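Drillum House Rules Board for Hand-Held Gripper Work

By Flor Urrego
January
41 shares | 3 comments

The House Rules Board is a wall board for people who teach robots by hand and would like the results to be usable. It carries the 95 rules from the Drillum good practice set, trimmed by Hema Hegde from a first draft of 632, most of which said "be careful" in different ways.

It comes printed on both sides. Side A is for the operator. Side B is for whoever keeps walking in to ask how it's going.

What the board covers

Markers. Keep the printed faces clean and flat. No tape over the pattern, no pen, no sticker from the conference you went to. A marker with a bent corner gets replaced before the session, however fond of it you are.

Straps. Snug over the fingers, same holes every time. If you have to take a hand out to scratch your nose, stop the take first. Rule 14 was written by Decha Kaewsai, who has a very itchy nose.

Cables. Run them along the arm or behind you, never across the table. Extra length goes on the floor where you won't roll a chair over it. You will roll a chair over it.

Table. Only the items on the task sheet. Coffee is not on the task sheet. Snacks are fine when they are the task, and then they are equipment and may not be eaten until the session is signed off.

The kind of table the rules were written for, with snacks, a bottle and a two-tier rack:
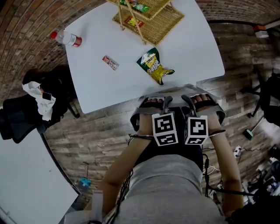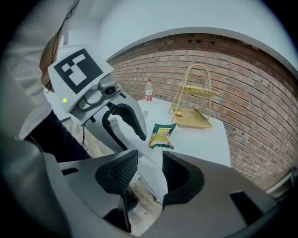
Two operators, one table

This section takes up most of Side B and caused most of the arguments. Agree on who moves first. Say it out loud. Keep your grippers out of the other person's reach and their markers out of your sleeve. Long hair gets tied back on both sides of the table, and Tsutomu Miyazaki would like it known that this includes beards past a certain point.

If both of you go for the same bag, both of you let go. Start the take over and be polite about it.

What the board does not do

It isn't a safety certificate. It won't replace your risk assessment or your local rules, and it can't make anyone read it. For that we suggest hanging it opposite the kettle.

Details

Part number: 3665
Finish: wipe-clean, matte, so the lights don't bounce
In the box: board, 3 hooks, one dry-erase pen that works for around a week
Languages: English; Hungarian insert by Ákos Bíró on request
Goes with: Pokeo marker wipes, Nonach cable clips

Orders in by Friday noon ship the same day. Boards already written on in permanent ink can't be returned, even if what you wrote was very good.

We use cookies to remember your basket. Accept | Settings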